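Let them fold the cloth

I help out at a robotics club for fourteen to eighteen year olds, and I'd like to make a case for something that sounds a bit daft when you say it out loud at a parents' evening. I think a student robotics club should spend most of its year on one small, dull job. Ours is folding a cloth. We've been at it since January and I wouldn't swap it for any competition going.

I should say where I'm coming from. For a long while we were a competition club. We did the Prusis Challenge every year, with the foam blocks and the scoring zones and the music played far too loud in a sports hall. I loved it! I still have the lanyards in a drawer. But I started noticing something on the drive home, which was that the students who had talked all day about points couldn't tell me much about what their robot had been doing. They knew it scored. They knew which corner to start it in. Ask why it veered left on the third run and you got a shrug and a theory about the carpet.

That's a fair answer from a tired sixteen year old, and I don't blame them for it. The competition gave them a kit in autumn and a deadline in spring, and in between there was just about time to build the thing, paint it and panic. Anything that went wrong was something to get round. Stick a bit of weight on it. Slow it down. Start it six inches over and hope.

So this year we didn't enter, and we put the money into a pair of small arms on a rail, facing the same tabletop, and a bright orange cloth. The project is called Prosdale, after the road the club is on (we had a vote, and the other suggestions were worse). The aim fits on a sticky note: the two arms have to fold the cloth in half and leave it somewhere near the middle. You can do it yourself in two seconds without looking.

I had a few emails about this. One parent asked, quite politely, whether her son was learning robotics or laundry. I've thought about that question a lot and I've decided it's a good one, so the rest of this is my long answer to it.

Cloth is horrible, to start with. A foam block is where you left it and it's the shape it was. Cloth slides, it bunches, it catches on a finger and comes along for the ride when you wanted it to stay put. If one arm pulls a touch too early the whole thing skews, and the next attempt begins from a mess that the last attempt made. You can't bodge your way past that with a bit of weight and a lucky starting corner. You have to look at what's in front of you and think about it.

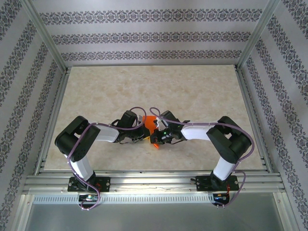

And two arms are more than twice as much trouble as one. With a single arm you only need to worry about where it's going. With a pair you need to worry about where each is going, whether they'll arrive together, and whether they'll meet each other on the way in. Our lot found this out the noisy way. Then they did something I'd never seen in the competition years, which was to stop, push the chairs back and act it out. Two of them stood either side of a tea towel with their elbows tucked in, pinching with finger and thumb, while a third called out the steps. It took them an entire evening to agree on the order. I made toast and kept out of it.

What came out of that evening was a written list of moves, in plain words, that anybody in the club could argue with. I think that list is worth more than any trophy we ever brought home. It's been crossed out and rewritten so often that it's mostly arrows now. There's a whole paragraph on who lets go first!

The next good thing about a dull job is that you get to do it again. In the Prusis years we'd have up to 50 proper runs before the day itself, and that counted as being well prepared. With Prosdale, we had more than that in the logbook before half term. The club's first full notebook ended at attempt 88, and I'd put that notebook in front of any college interviewer in the country. You can see the handwriting change as different people take over. Early on the entries say things like "went wrong" and "bad again". Later they say which arm, which part of the move, how far out, and what they're going to try next time. They weren't told to write it like that. They got fed up with reading their own useless notes.

Now, the case against. I've heard it from people I respect and some of it lands.

The big one is excitement. A competition has a date and a crowd, and for some young people that's what gets them through the door. I do accept that. We lost a couple of members in the first term because they wanted to see robots go fast, and ours move at the pace of somebody defusing a bomb. I was sorry to see them leave and I'm not going to pretend a logbook makes up for it. If there were a club down the road doing competitions I'd send the speedy ones there with my blessing, and I'd happily take their fidgety perfectionists in exchange.

The second is money. Our kit, with the arms, the rail, the bits of electronics and the odds and ends we hadn't thought of, came to just under £2000. That's a lot for a club that charges subs in coins. I'd only say that a competition season wasn't cheap either, once you'd added the entry fee, the kit that was slightly different every year, the minibus and the hotel. The arms will still be on their rail next year. They can fold something else, or pour something, or stack something. I don't have to buy a new game.

The third is the one that bothers me. People say it's too narrow, that teenagers ought to try a bit of everything and will get stale doing one thing for months. I used to say this myself. But look at what the one thing has dragged in. They've had to learn to crimp a connector properly, because a bad one cost us most of a session. They've learned to route a cable so it has enough slack at the elbow and not so much that it snags (ours go out in big purple loops, and the loops were a long argument). They've done more trigonometry than they'd like me to mention. One group has got very interested in how you decide that a fold is good enough, which began as a squabble about scoring and is turning into something like philosophy. All from one bit of orange cloth.

I visited another club in the autumn, run out of the back of the Kołodziej bakery supplies place, and they do it the opposite way, with a fresh mini project every fortnight. It was lively and I came home with several ideas I've shamelessly pinched. But I asked to see something from the month before and it had already been taken to bits for parts. That made me a little sad. I don't think you find out much about a machine until you've been annoyed with it for a good long while.

There's a wider point lurking here as well. We tell young people that automation is coming for all sorts of jobs, usually in a doomy voice, and then we show them polished videos where everything works first time. Half an hour at our bench would do more for their understanding than a year of that. They can feel for themselves how much is packed into a job we call simple. Several of them have told me they look differently at anyone who handles sheets in a hotel or shirts in a shop. I'd like a few more adults to have that feeling, too, especially those who write the doomy articles.

We do let people in to watch, by the way, and it's the best advert we've got. Visitors come in expecting to be bored, and then they end up leaning on the back of a chair, muttering "go on, go on" at two machines and a scrap of fabric. My own mother did it. She doesn't like robots and she stayed until we locked up.

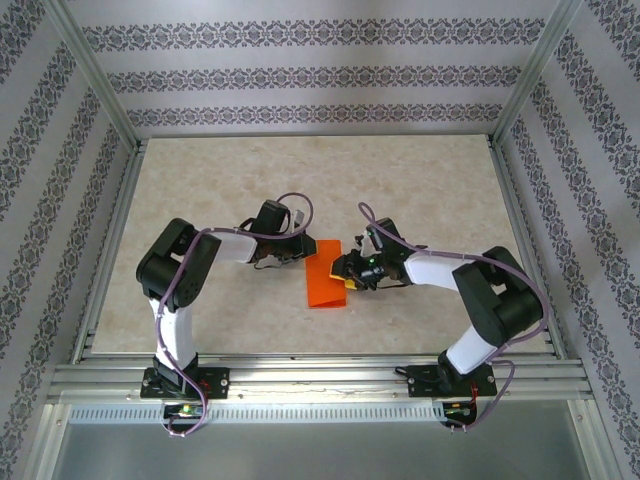 What I'd say to anyone starting a club

Pick something small enough to explain to your nan and awkward enough to last until summer. If the students can finish it in three weeks, it's too easy, and if you can't say it in a sentence, it's too clever. Cloth worked for us. I know a school that's been buttering bread, and they have my full sympathy.

Keep the notebook on paper. We tried the Prenora app for a month and it was perfectly nice, but everyone filled in the boxes and stopped there. Paper gets you doodles and rude remarks and the odd brilliant idea up the side of a page.

Let them be stuck. This is the hardest one for me, I'm a terrible meddler. When I can see the answer I have to go and wash up mugs. Most evenings they get there without me, and on the evenings when they don't, they come back next time with something they've been chewing over on the bus.

And do talk to the parents early. I left it far too late, hence the laundry email. Her son is still with us, I'm pleased to say. He's in charge of the right arm, and he has strong views about hems.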